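The Kitchen Behind the Kitchen

Henrique Frade starts his morning by emptying a cup of coffee into the sink, because he always makes it too early and forgets it. Then he goes to the end of the corridor, where the two-handed machine at Juvness stands on its steel base, and he puts his own hand against its wrist. He wants to feel if there is play in the joint. If there is, the day begins with a hex key and not with a keyboard.

I spent one day in March with the small team that keeps this machine working. Before my visit I imagined that robots of this type were mostly a matter of software. Henrique smiled when I told him. He has a drawer with 32 spare finger tendons, each one in a paper envelope with a date written by hand, and he says that in a bad month he opens it more often than the refrigerator.

The right hand gets tired first. It does most of the grasping, so its cables stretch, and a finger which should close fully stops a little before. To change one tendon he needs 50 minutes, if the small screw under the palm comes out without a fight. Rosário Bragança, who shares the bench with him, needs less time, but she doesn't like to speak about it in front of him.

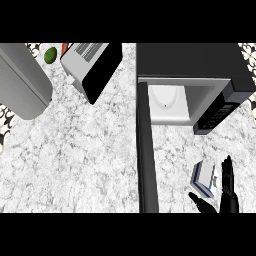 After each repair, the hand is first tested in simulation. Rosário measures the new range of every joint and writes the values into the model, and only then does she run the kitchen tasks on her computer. She is very strict about this order. In the kitchen program the microwave door stands open and the black hand comes to a small white and blue package on the marble counter, with the thumb on one side and the long fingers on the other. At this moment she likes to pause the program and look at the opening of the hand. If the thumb in the model is off by a small angle, the real thumb will be off also, and the real one can break.

The library she uses, which the team calls Caldeira, has 1,960 starting positions for objects. She doesn't run all of them after a tendon change. She has her own short list, on a yellow paper glued to the monitor, and she has refused several times to put it in a shared file.

The part of the work I liked most was the cleaning. At noon Catriona Tennant came with cotton swabs and a bottle of alcohol, and she cleaned the fingertips of the real hand one by one, very slowly, like a person who cleans eyeglasses. Dust makes the rubber slippery. She learned this at her former job in Drurkdale, where a machine was dropping jars for a week and the engineers were searching for the fault in the code.

In the afternoon the wrist was closed again and Henrique turned on the power. The fingers opened and closed, first the small one, then the others. He listened with his head near the forearm. There was a soft click in the ring finger, and he asked Rosário if she heard it too. She did. He took the hex key from his shirt pocket and went to get another envelope.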